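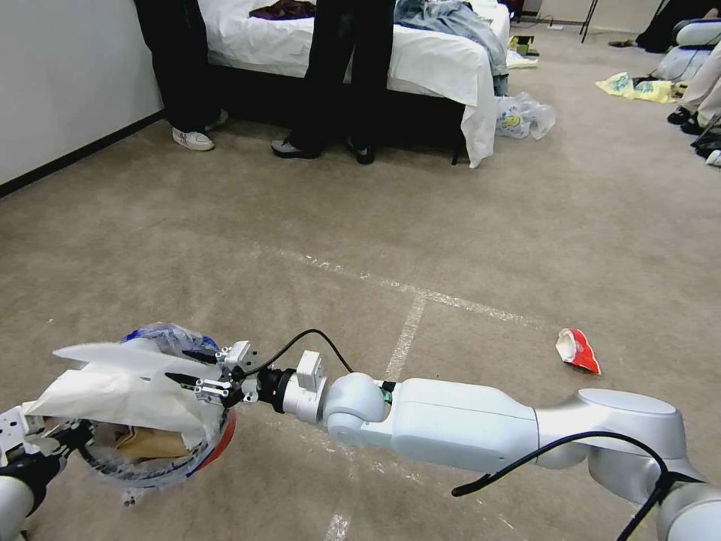 *Bedroom floor during a clear-up: waste paper in a clear plastic bowl, a red and white wrapper on the carpet, clothing on the bed.*

# Bedroom clearing and sorting: frequently asked questions

These answers apply to furnished rooms at Bernach and Millar. Residents of Nadon should also read the section on shared bins.

## Before starting

**What order should the room be cleared in?**

Floor first, then the bed, then surfaces. Waste on the carpet gets trodden in or pushed under the bed base while other work is going on. Clothing on the bed can stay where it is until the floor is clear.

**Do I need a bin in the room?**

No. A lightweight open container is enough for loose dry waste and is easier to carry from one spot to the next. A plastic bowl works well. Transparent ones let you check for small items before emptying. Do not use a bowl that will go back to food use without washing it first.

**How large should the container be?**

Large enough to hold a few crumpled sheets of tissue. Crumpled tissue paper takes up far more space than its weight suggests and tends to spill over the rim. Press it down or fold it before adding anything else.

## Paper and wrappers

**Can tissue paper and brown paper go in together?**

For collection within the room, yes. Separate them at the bin. Clean brown paper goes in paper recycling. White wrapping tissue is accepted at Bernach if it is clean and dry. Used facial tissue is general waste at all buildings.

**What about wrappers?**

Treat a wrapper as general waste unless the packaging states otherwise. If you are unsure whether it is paper or film, scrunch it and let go. Film usually springs open; paper usually holds its shape. Wrappers with a foil or plastic lining are general waste even when the outside feels like paper.

**Should packing paper be kept?**

Keep flat, undamaged sheets if you expect to move within the term. Torn or heavily creased sheets can be recycled. The Azimi storage cupboard no longer takes used packing paper.

**Why has my bag of recycling been returned?**

The usual cause is food residue. A single greasy wrapper can be enough for a bag to be refused. Take out the item and present the bag again at the next collection.

## Clothing and bedding

**Where should clothing be put during clearing?**

On the bed, on top of a sheet. Keep it in separate piles by fabric: denim in one, knitwear and delicates in another. Dark reds and maroons should be kept apart from anything pale until they have been washed at least 2 times.

**Can denim be washed with the sheets?**

No. Denim can shed dye, and zips and rivets catch on sheet fabric. Wash denim separately, inside out, with fastenings closed.

**How should a loose sheet be left on the bed?**

Tucked in, or folded back on to the mattress. A corner that hangs over the base can be caught by the vacuum cleaner head. It also hides anything lying against the base, so lift it and check before vacuuming.

**Are sheets supplied?**

Bernach and Millar supply one set per bed. Nadon does not.

## Carpet

**There is white tape on my carpet. Should I remove it?**

Not without asking the building office. Tape lines may mark out positions and need to stay in place. Vacuum along a line, never across it, and keep the brush bar switched off within a hand's width of the edge.

**How is tape residue removed once the tape has been lifted?**

Peel slowly, keeping the tape low against the pile. Blot any residue with a cloth dampened with warm water and a drop of washing-up liquid, then blot again with plain water. Test on a hidden area first. Solvents are not permitted on beige or grey carpet in any of the buildings.

**Can shoes be worn while clearing?**

Yes, if the soles are clean. Vacuum after the last person has left the room.

## Collection

**When is waste collected?**

Every Wednesday. Bags should be at the collection point before 9 a.m. There is one collection fewer in August; the date is posted by the door.

**Which bins are shared at Nadon?**

Bins 7 and 19 are shared with the ground-floor units. Bin 7 takes paper and card. Bin 19 takes general waste.

**Can large items be left beside the bins?**

No. Book a bulky collection through the building office. Items left without a booking are charged to the room.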